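Triin Kuusk
Parts library migration, a sceptic's thread. Long one, mute me if you don't care about file management.
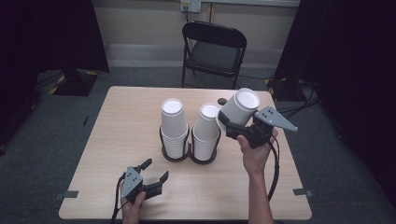
Paper cups, two stacks in a double holder and one on its side.

1/ We moved our drawings and models from shared folders to Flelenel in November. I was against it. I'm still mostly against it, but I've now used it enough to say which bits I'm against, so here we go.

2/ The pitch was that revisions would look after themselves. You check a part out, change it, check it in, and the letter goes up. Fine. Our old folder had files called bracket_final_B_USE_THIS, so I can't pretend we had a golden age to protect.

3/ But a revision letter only tells you that someone pressed a button. It doesn't tell you the part changed. I opened one hinge plate at revision K and compared it with revision C. Same holes, same thickness, same everything. Eight check-ins of somebody opening it to have a look and saving on the way out.

4/ Support's answer was "users should use View mode". Users should do lots of things. The View button is grey, tiny and sits behind a menu. The Edit button is blue and the size of a biscuit. Guess which one gets pressed.

5/ The import. We had 2126 files. The importer said "2126 of 2126 complete", big green tick, very pleased with itself. Complete meant the files had arrived. It did not mean the assemblies could still find their own parts.

6/ 36 assemblies opened with missing references. They were all ones where the path had a space at the end of a folder name. You can't see a space at the end of a folder name. I found it by copying the path into a text editor at ten at night.

7/ Was there a log? There was a log. It listed the 36 as "resolved with notes". The notes column was empty.

8/ Touran Farahani at our Clercombe office had the same thing on a smaller job and fixed it by renaming the folders before import, then importing the lot again. If you haven't moved yet, do that. Search for trailing spaces first. It takes a few minutes and will save you a week of swearing.

9/ Permissions next. There are 12 roles. I have read the page describing them several times and I still can't tell you the difference between Contributor and Editor (Limited). I asked two people at Flelenel and got two answers, both delivered with great confidence.

10/ What we do now: everybody is either Viewer or Editor, one person is Admin, and we pretend the other nine don't exist. So far no harm done. Ask me again when somebody deletes a gearbox.

11/ Search. I was told search would be "transformative". Searching for "M6 washer" gives me around 200 results, and the first page is mostly drawings that mention an M6 washer in a note. The washer itself is on page four. The old folder had a folder called Washers.

12/ Yes, I know you can filter by type. The filter resets every time you open a result and go back. I reported that in my first week. It's "on the roadmap". So is everything.

13/ Something nice, so that I'm not accused of only moaning. Where-used works. You click a part, and it shows you every assembly that has it in. I tested it against a list I'd made by hand for the Skastton job, fully expecting to catch it out, and it found two assemblies I'd missed. Annoying, but credit where it's due.

14/ It only looks at the latest revision of each assembly, mind. If you still make spares from an older one, it'll tell you the part isn't used anywhere. Then somebody tidies it away. I'd like that warning on the screen in red, and at the moment it's in a footnote in the help pages.

15/ Someone asked in replies whether we looked at Hassanpour instead. We did. Cheaper, quicker to open big assemblies, and the export only gave us neutral files with no feature history. I don't put things into a box I can't get them back out of.

16/ Which brings me to the test I'd make any supplier sit through. Put in one messy assembly. Your worst. Change three parts, roll one back, then export the whole thing and open it on a computer that has never heard of their software. Watch their face while it loads.

17/ Flelenel passed that with one complaint about a missing material. That's the only reason I stopped arguing. The demo had nothing to do with it. The demo used a bicycle with about nine parts and no trailing spaces.

18/ Replying to a few of you at once: no, I'm not on commission. No, I haven't tried the new approval workflow. We've got one approver and she sits opposite me, so I can't see what a workflow would add except emails.

19/ And no, I haven't deleted the old folder. It's read-only, it's on a drive in a drawer, and it's staying there until I've seen a full year of this working. Bracket_final_B_USE_THIS is safe.

20/ If anybody has got the filter to stick when you go back from a result, please tell me how. I've tried three browsers and opening everything in new tabs, and my laptop now sounds like a hairdryer.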